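Print this page | E-mail this page

# Korora Board and Blocks: Data Card

Korora is a small collection of tabletop block arrangements, kept under the Rivunari project. It covers a wooden board and a set of shaped, colored blocks, and it records how the blocks are laid out. Read the notes below before you use it for anything. Some of what has been claimed for sets like this one is more than I would sign my name to.

## What is in it

- Still pictures of arrangements on a board
- A plain text file for each arrangement, listing the color and shape of every block
- A group label, where one could be given

What you will not find is any measure of how hard an arrangement is. An earlier draft had a difficulty score. Two people scoring the same layout seldom agreed, so the column was dropped. If you have a copy that still has it, please ignore it.

## Names of shapes

The shape names are the weakest part of the card. Cylinders are easy enough. Prisms cause trouble as soon as one side is hidden: a block with five sides and a block with six can look the same from the front, and the text file has to pick one. We allow "pentagon or hexagon" as a value. Flimatura, the script that reads the text files, used to reject that value and now accepts it. I would sooner have an honest "or" in the file than a clean column that is wrong.

Hearts, oddly, give almost no trouble, even lying in front of something else.

## Names of colors

Four are used: red, blue, green, yellow. "Mustard" and "bright green" turned up in the first round of labels and have been folded into the plain names. Do not use Korora to study shades. The lighting was never set up for that, and the pale wood adds a warm cast that I can't remove with any confidence.

## Groups

A group label says which blocks belong together. This sounds simple and isn't. Labelers were told that blocks standing close together form a group, and were left to decide what "close" meant. The Ruchti rule, added later, says that a gap wider than one block ends a group. It helps in the middle of the board and does very little for pairs, where one block may stand partly behind another.

Color is not a reason to group. People do it anyway. In the layout pictured under Sample, the reds and blues share a tight cluster low on the board, and the greens and yellows stand in the upper half, which practically begs a labeler to sort by color and call it distance. I have no proof that this bent the labels. I have no proof that it didn't.

## Known problems

1. Blocks behind other blocks are listed as whole, with no mark for how much can be seen.
2. The darker band in the wood has been mistaken for a painted line. It is not a boundary, and no label depends on it.
3. "Upper" and "lower" refer to the picture. They say nothing about height above the table.
4. 14 text files were redone after the prism names changed. The old versions are in the folder marked `old` and should stay there.

## Sample

The wooden board lies on a blue perforated table. A yellow heart overlaps the green cylinder on the right, and the two are labeled as a pair. The green prism on the left is one of those entered with the "or" value.

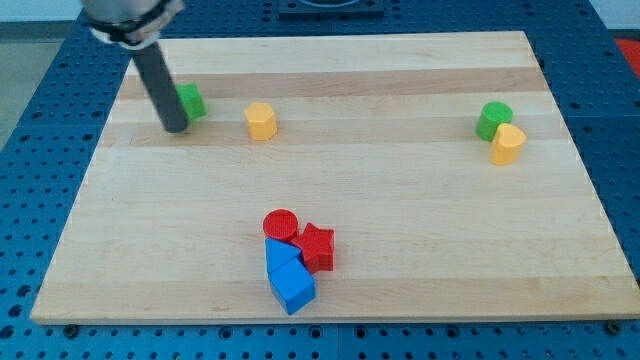 ## Suggested use

Korora is fine for checking whether a set of labels matches a picture, and for arguing about what a group is. I would not use it to rank people or methods. The layouts are too alike, and a good score may only show that someone has learned this board.

## Changes

- Difficulty column removed
- Color names cut to four
- Ruchti rule added to the group notes
- Pair labels still under review in December

Corrections are welcome, particularly on prisms. Please give the name of the text file and the block you mean.

Print this page | E-mail this page

Contact Rivunari | Copyright Rivunari project | Back to top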